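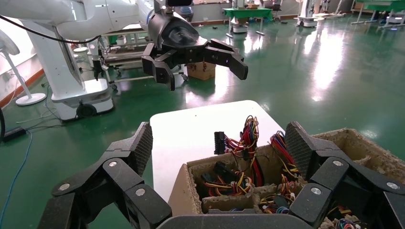 Cables de colores en una caja con compartimentos.

Inicio > Reseñas > Suspense y misterio > Kasteck

¡Por fin puedo hablaros de Kasteck! La terminé el jueves pasada la medianoche, con el té helado en la mesilla y el despertador puesto a las seis, y al día siguiente fui a trabajar hecha un trapo. Son 327 páginas y las primeras 40 me costaron un poco (hay mucho nombre y mucho parentesco), pero en cuanto la protagonista baja del ferry y descubre que la casa de su tía lleva meses alquilada a un desconocido, ya no pude soltarla.

La historia pasa en Grarnonier, un pueblo pesquero de 4000 habitantes donde todos saben algo de la desaparición de la tía y cada uno lo cuenta a su manera. Natell vuelve para vender la casa y marcharse cuanto antes, claro, y se encuentra con Hwang, el práctico del puerto, que fue su novio a los veinte y que sigue enfadado con ella. Los diálogos entre los dos son lo mejor del libro - secos, con mucha cosa callada - y el romance va despacito, como a mí me gusta.

Lo que menos me convenció fue el capítulo del faro. Llevamos medio libro esperando esa conversación y se resuelve en dos páginas, con una carta que aparece en un cajón. ¡Una carta! También adiviné quién mentía bastante antes del final, aunque me equivoqué de motivo, así que medio punto para mí.

¿Es muy oscura? A ratos. Hay una escena en la bodega de un barco que leí con la luz del pasillo encendida, pero no es sangrienta y mi madre, que es muy miedosa, ya me la ha pedido.

Dicen que habrá segunda parte en noviembre, centrada en la hermana de Hwang. Yo le doy cuatro estrellas sobre cinco y la segunda me la pienso comprar el día que salga.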